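Home Shop Glues & Finishes Tables Delivery Contact

Vesel Worktop Wax, 242 ml tin

We have been selling this wax since before we had a proper shop counter to put it on, and it still goes out of the door faster than anything else we keep. Vesel is a soft, pale paste for painted and lacquered tops – craft tables, sewing tables, the old desk in the spare room that gets used for everything. It goes on with a cloth, smells faintly of oranges, and leaves a low sheen that doesn't show every fingerprint.

Phyllis Sowerby, who mixed the first batches in her own kitchen, likes a thin coat and plenty of patience. Put on a little, leave it for 15 minutes, then buff with something clean and dry. If the top has seen a hard life, give it 2 coats and let it sit overnight in between. Do go easy, though! Most of the letters we get about sticky tables come from people who were too generous with the tin.
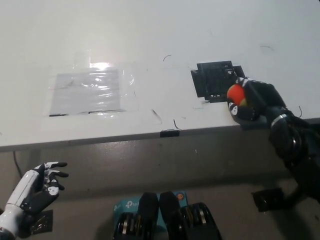

Will it cover deep scratches?
Fine scuffs will soften nicely, but for anything you can catch a fingernail in you'll want the Dranard filler stick first, and the wax over it once that has set hard.

The tin now has the wider lid that Anathi Ngubane had been asking us for, so you can get a folded cloth in without scraping your knuckles. Refills in the old narrow tin are still on the shelf until they run out – same wax, same price. Please keep it away from bare, unsealed wood, where it can leave dark patches.

Product code 51. Page updated Dec 5, 2020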